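3. Organização de calçados idênticos em móvel aberto

3.1 Ambiente e mobiliário

As observações foram feitas na unidade residencial Wutmont, em um cômodo acarpetado que reúne a área de entrada e um pequeno espaço de estar. A escolha decorre de uma limitação apontada na seção 2: a literatura sobre arrumação doméstica trata o armário fechado como caso geral e dedica pouca atenção ao móvel vazado, no qual o conteúdo permanece à vista e o usuário avalia a ordem do conjunto sem abrir portas ou gavetas.

O móvel de referência é uma sapateira em forma de escada inclinada, com laterais metálicas pretas e quatro prateleiras de madeira clara. Não há divisórias. A posição de cada par é, portanto, uma decisão de quem guarda, e o móvel não oferece nenhuma indicação sobre onde um par termina e o seguinte começa. Os calçados utilizados são chinelos brancos de tira larga, do mesmo modelo, sem marcação externa de tamanho.

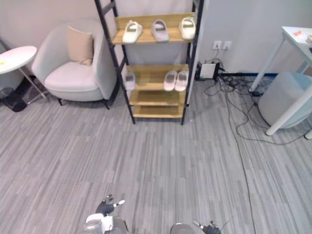 A uniformidade do calçado foi mantida de propósito. Em um conjunto heterogêneo, a cor e o formato bastam para reconstituir os pares, mesmo quando as duas peças se encontram em prateleiras diferentes. Com peças iguais, restam apenas a lateralidade, a proximidade e a orientação da tira. Esses três indícios têm peso desigual: a lateralidade exige inspeção do contorno da sola, enquanto a proximidade e a orientação são percebidas a distância.

O restante do mobiliário (poltrona, mesa lateral) não foi deslocado entre as sessões. Embora esses elementos não recebam calçados, eles delimitam o percurso de aproximação à sapateira e condicionam o lado pelo qual as prateleiras são alcançadas. A iluminação do cômodo também foi mantida, visto que a sombra da lateral do móvel escurece as peças brancas encostadas a ela e pode prejudicar a leitura da orientação.

3.2 Definições

Denomina-se peça cada chinelo considerado isoladamente. Um par está completo quando as duas peças, esquerda e direita, ocupam a mesma prateleira e são vizinhas imediatas. Um par está alinhado quando, além de completo, as tiras apontam para a mesma direção. Uma peça é dita órfã quando não tem vizinha complementar na prateleira em que se encontra, ainda que a peça correspondente esteja em outro nível do móvel ou no chão.

A distinção entre par completo e par alinhado mostrou-se necessária já na fase piloto, conduzida em julho. Os avaliadores aceitavam como arrumadas prateleiras em que as peças estavam juntas, porém com um dos calcanhares voltado para a frente; outros avaliadores rejeitavam os mesmos arranjos. A separação em duas categorias eliminou a maior parte dessas divergências. As que permaneceram referem-se a rotações pequenas, para as quais não foi fixado um limiar angular – o custo de medição pareceu desproporcional ao ganho.

Para a distância entre peças vizinhas, adotou-se uma folga de até 100 mm. Acima desse valor, as peças são classificadas como separadas, mesmo que nenhuma outra esteja entre elas. O valor foi herdado do protocolo Zurkunance, elaborado para louça empilhável, e conservado para permitir comparação entre as duas categorias de objeto. 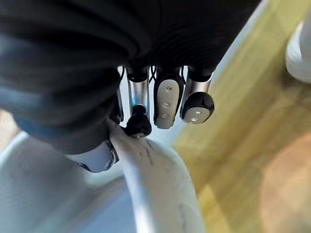 Figura 1. Detalhe de peça branca de contorno curvo e superfície brilhante, com marcas escuras tênues.

3.3 Estado da superfície

O protocolo prevê uma ficha de estado para cada item, preenchida antes do registro da posição. Em materiais brancos e lustrosos, marcas escuras finas podem corresponder a riscos, a resíduos transferidos por outro material ou a simples reflexos. A ficha não obriga o avaliador a decidir entre essas hipóteses: basta indicar a presença da marca e sua localização aproximada. A limpeza foi excluída do procedimento, por introduzir um intervalo de secagem incompatível com a duração das sessões.

O estado da superfície tem interesse secundário neste trabalho. Foi incluído porque duas peças com desgaste muito diferente tendem a ser percebidas como pertencentes a pares distintos, o que altera a contagem de peças órfãs feita à primeira vista. Nas análises da seção 4, essa variável entra apenas como covariável.

3.4 Procedimento de registro

Cada arranjo foi registrado prateleira por prateleira, de cima para baixo e da esquerda para a direita, com o avaliador posicionado de frente para o móvel. O registro compreende o nível, a ordem da peça no nível, a lateralidade e a direção da tira. Prateleiras vazias são anotadas como tais. A omissão dessa anotação, frequente no piloto, impedia distinguir entre nível desocupado e nível não observado.

O piso imediatamente à frente da sapateira integra a área de registro. O carpete do cômodo, cinza, em placas e com padrão listrado, oferece um referencial conveniente, uma vez que as junções entre placas permitem situar uma peça deixada no chão sem o uso de fita métrica. As listras, em contrapartida, não devem ser usadas para estimar alinhamento: sua orientação varia ligeiramente de uma placa para outra. 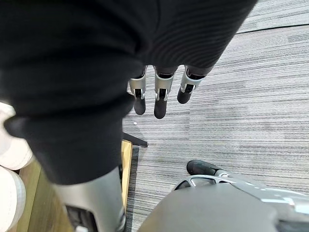 Deve-se retirar do móvel uma peça órfã enquanto a outra não é localizada?
A peça permanece na prateleira em que foi encontrada, encostada a uma das extremidades, até que a complementar apareça; só então o par é formado.

Essa regra reduz o número de deslocamentos e preserva a informação sobre a posição inicial. Nas sessões em que ela não foi seguida, peças retiradas provisoriamente acabaram apoiadas sobre a mesa lateral ou no assento da poltrona e ficaram fora do registro. Os arranjos correspondentes foram descartados.

O corpus final, identificado como Branuvance, contém 500 registros de peça, distribuídos em 66 arranjos. Dois avaliadores trabalharam de forma independente sobre a totalidade do material. Houve discordância em 29 registros, quase todos relativos à direção da tira em peças guardadas junto à lateral do móvel. Esses casos foram resolvidos por reexame conjunto, sem recurso a um terceiro avaliador.

3.5 Uso do nível superior

O nível superior merece tratamento à parte. Por estar mais próximo da mão de uma pessoa em pé, ele concentra as peças guardadas por último e as retiradas primeiro. Sua ocupação depende menos da capacidade da prateleira que do hábito de quem chega, e nele convivem com frequência um par completo e uma peça órfã. Nos níveis inferiores observa-se o padrão oposto: ocupação rara, porém estável de um arranjo a outro.

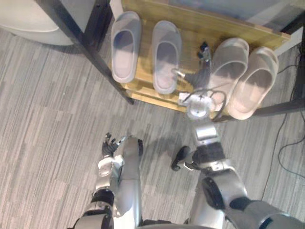

Figura 2. Sapateira com quatro chinelos, sobre carpete cinza de padrão listrado.

Quando o número de peças em um mesmo nível é par, o avaliador tende a presumir que todos os pares estão completos. A presunção é incorreta sempre que duas peças do mesmo lado ocupam posições vizinhas. Por esse motivo, a lateralidade foi verificada individualmente em todos os registros, inclusive naqueles em que a disposição parecia regular. A verificação precede a anotação da direção da tira, e a ordem inversa não é admitida pelo protocolo.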